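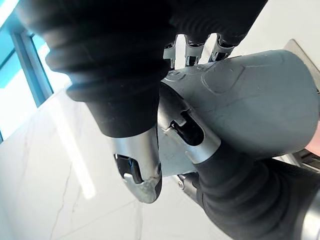

4.3 Setting opening hours and holiday closures

The Drolo counter display and the shop's recorded phone greeting both draw on the same hours table. Changes made in one place appear in the other after the next sync.

1. From the main menu, select Store, then Hours.
2. Enter the regular hours for each day. Use 24-hour time.
3. Select Add Closure and enter the first and last day of the closure. For a single day, enter the same date twice.
4. Type the customer notice. The limit is 242 characters, including spaces.
5. Press Save.

Note: Victoria Day in May is not preloaded. Enter it manually each year.
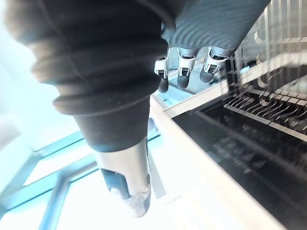
6. If the store takes event registrations — derby entries, for instance — open Events and set Pause During Closure to Yes or No. The default is No.
7. Press Sync and wait for code 342 on the display.

Caution: Do not switch off the unit during a sync. The hours table may be lost and will have to be re-entered.

If code 342 does not appear, repeat step 7 up to 3 times, then contact Ashworth dealer support. Have the unit's serial number ready.

Section revised December 17, 2022 (N. Sugden)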